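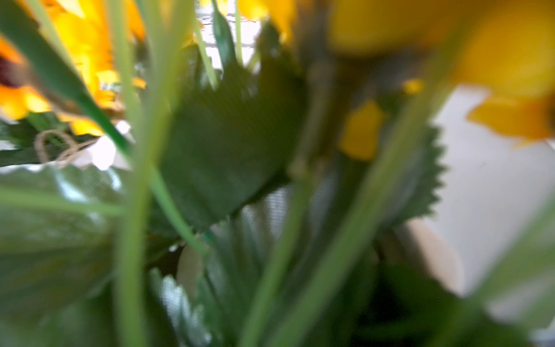
Week 6 handout: Looking hard at the Fetard wrist kit

Okay, so last week was all theory, and I promised you hardware. This handout goes with the Wednesday session, and you'll want it next to you when you write up your review. We're looking at the Fetard kit from Gadbridge: a two-finger gripper, a small wrist camera and the software that ties them together. It bolts onto the Gorcombe arms we already have in the lab, and yes, I checked the screw pattern before I got excited.

What's in the box

The gripper, the camera on its bracket, one cable (short!), a bag of soft finger pads and a printed card that tells you to go read the website. The whole kit weighs 373 grams on our scale. Write that number down, you'll need it for the payload question at the end.

Why we're using flowers

Most product pages show a gripper picking up a cube. Cubes are easy. I want you to work with artificial sunflowers, because they're a rotten job for a robot and I mean that as praise. Stems are thin and long. Leaves have toothed edges and cover each other up. Petals hang in front of the thing you want. If you tie the bunch with jute twine, you've also got a loose loop waiting to catch a fingertip.

Think about what the wrist camera gets when it goes in among the leaves. Everything near the lens goes soft, add motion and it gets softer, and a stem right up close can look as big as a flower head. A bright wall behind the bunch doesn't help either – the pale leaves wash out and the dark ones sink into shadow.

My notes so far

I like the pads. They grip a plastic stem without denting it, and swapping a pair is quick.

I don't love the focus. Gadbridge lists the nearest sharp distance as 133 millimeters, and a flower job takes you a lot closer than that. You can plan the grasp from farther back and then go in on memory, but then you have to trust that nothing moved.

The Rudd kit we tried in January had a worse camera and much better manuals. Keep it in mind when you get to the value section.

For your write-up

Run the slow approach first, with speed set to 200 in the settings panel, then try it faster. Save the wrist view from both. Tell me where you lost the stem and what was in the way. Then do the payload sum for the Gorcombe arm, kit included, bouquet included.

Two pages is plenty. Bring the cable back.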